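[gititz-kitchen] Re: Chickpeas from dry for a week of lunches

From: Defne Ağca
To: gititz-kitchen

Alper Aydoğan wrote:

> Hi all,
> I have been buying canned chickpeas for my lunches and would like to switch to dry. First try was not good. I soaked a 700 g bag overnight, boiled it in one pot, and some were mush while others were still chalky in the center. I had put the salt in right at the start and my mother says that is the problem.
> Also, how long do they keep in the fridge? And does anyone have a lunch that isn't hummus? I go to the gym at noon and need something I can eat cold afterward.
> Alper

Hi Alper,

I do this most weeks, so I'll go through your questions in order. Dilek may want to correct me on the freezing part, as she does a lot more of it than I do.

Mush and chalk in the same pot usually means old beans, or two ages of beans mixed together. Old ones take up water slowly and some never get soft. If yours came from an open sack at a shop, that would explain it. Try a sealed bag with a packing date on it and see if you get the same thing. Your pot could also have been too full. A whole 700 g bag more than doubles after soaking, and in a small pot the top layer sits out of the water for the last part of the boil.
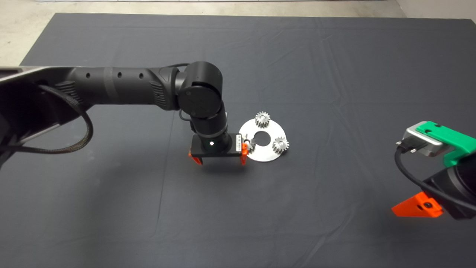

Soaking

I put salt in the soaking water, one level tablespoon for the whole bag. Your mother and I disagree on this. In my kitchen the skins come out softer with salt and they split less. What does keep them hard is anything sour, so no lemon, tomato or vinegar until they are cooked through.

Use a bowl much bigger than you think you need, and cover them with cold water by the width of your hand. In hot weather the bowl goes in the fridge, otherwise the water starts to foam and smell by morning. Drain, rinse, and pick out any that are still wrinkled and small.

Cooking

Fresh water, a bay leaf, half an onion. Bring it to a hard boil, skim it, then turn it down so the surface barely moves. A rolling boil knocks them around and takes the skins off. Start tasting after 45 minutes. Taste four or five from different parts of the pot, because one soft one tells you very little. Mine are done somewhere between one hour and an hour and a half, depending on the bag.

Turn the heat off and leave them in their water until lukewarm. They go on softening a bit during that time.
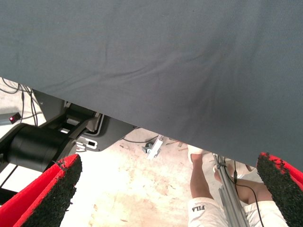
Gray cloth with a few creases

For the pressure cooker people: soaked beans, 12 minutes at pressure, then let it come down by itself. Güven said on this list a while back that he skips the soak and gives them 40 minutes. I tried it and it works, but I had more broken ones.

Keeping them

In the fridge, in their cooking water, four days. I don't go past that. The water turns to jelly when cold and this is normal. For the freezer, drain them, let them dry off on a tray, and pack them flat in bags. One bag holds what I need for two lunches. They can go straight into soup from frozen, but for a salad let them thaw in the fridge overnight, and dress them after they thaw.

Lunches

This is the one I make most after training. It makes two portions.
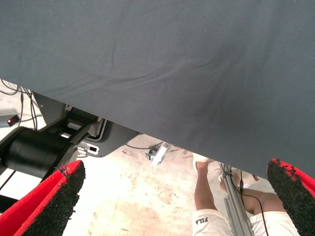 You need two cups of cooked chickpeas, one cup of cooked coarse bulgur, half a cucumber, a handful of parsley, two spring onions, and a spoon of red pepper paste if you like it. The dressing is olive oil, lemon, salt and a little cumin. Mix the paste into the oil first or it stays in lumps. Boiled egg or white cheese on top, added the same day. It holds up for two days in a box, though the cucumber gets wet on the second, so I sometimes leave it whole in the bag and cut it at work.

The other one is yogurt based. I buy the 1000 g tub and use a few large spoons per portion – thinned with a little water, garlic, dried mint, chickpeas stirred in, cooked wheat if there is any left over. Eat it cold. It needs to stay cold too, so if your gym bag sits in a locker all morning, make the salad instead.

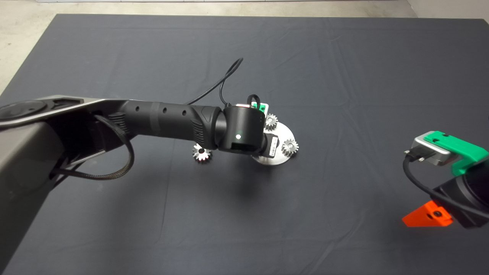

If you want more protein than that, add a small can of tuna to the bulgur one and leave out the cheese. I would not worry much about exact amounts. I eat it until I'm full and that gets me through to dinner.

If chickpeas sit heavy on you, start with half portions for the first week, and throw away the soaking water every time. Necati asked about baking soda once. A quarter teaspoon in the soak does speed things up, but I can taste it, and the outsides get slimy before the middles are done. I'd only use it on a bag I already know is old.

Let me know how the next bag goes, and whether you got a date off the package.

Defne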